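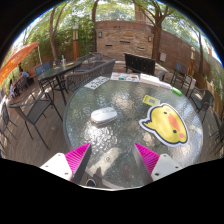 Round patio table with pebbled glass top and dark gray rim, on a board deck.

Zerside Outdoor Table Cover, Round

We have been making covers at Brosumus for long enough to have strong feelings about them, and the Zerside is the one we recommend to friends and family first. It's a plain, sturdy, good-tempered cover for round outdoor tables, and it does the one job you bought it for, season after season (with a little help from you in the fall, but we'll get to that).

The fabric is a heavy woven polyester with a coating on the inside, so the side you see stays soft and matte and the slippery side faces your table. We tried it the other way around on our first batch and it looked like a shower curtain. The seams are double stitched and then taped, and the hem has a drawcord running all the way around with a toggle you can work in gloves. There are also 4 straps with buckles that go around the table legs. Please use them! We get a letter every January from somebody whose cover has gone over the fence, and it's nearly always the straps left dangling.

Glass tops

A lot of you have glass tables, and we're asked about those more than anything else. The coating won't scratch or cling to glass, smooth or textured. What can mark a textured top is grit. Pollen and fine dust settle down into the little dips, and then the wind moves the cover back and forth over them all winter long. So before you put the cover on, wash the top with warm water and a drop of dish soap, go over it with a soft brush, and let it dry completely. A morning in the sun is usually plenty.

If your table has an umbrella hole, leave the plug in. If you lost the plug years ago, as most of us have, a folded washcloth will do nicely.

Choosing a size

Measure straight across the top at the widest point, rim included, and then measure from the top down to the ground. The Grinstead size is made for a bistro table or a small side table. The Amaral is our full dining size, with a 57 inch top panel and a drop of 23 inches, and it leaves a few inches of leg showing on most tables. We like that gap, as it lets air move underneath and keeps the hem out of puddles. If you're between sizes, go up and let the drawcord take in the extra.

Vents and pooling

There are 2 mesh vents on opposite sides, each under a flap, to keep damp from building up inside. On a wide table rain can still collect in the middle. Maarja Mets, who designed the cover, keeps an upturned salad bowl under hers to make a little tent, and after testing all sorts of clever poles and hoops we have to say the bowl is hard to beat.

Care

Hose it down, or sponge with mild soap. No machine washing, no dryer, no bleach. Fold it only when it's dry all the way through, including the hem, where water likes to hide.

In the bag: cover with straps attached, drawcord and toggle fitted, storage sack, and one small patch of matching fabric for repairs.

Colors: oat, moss, slate.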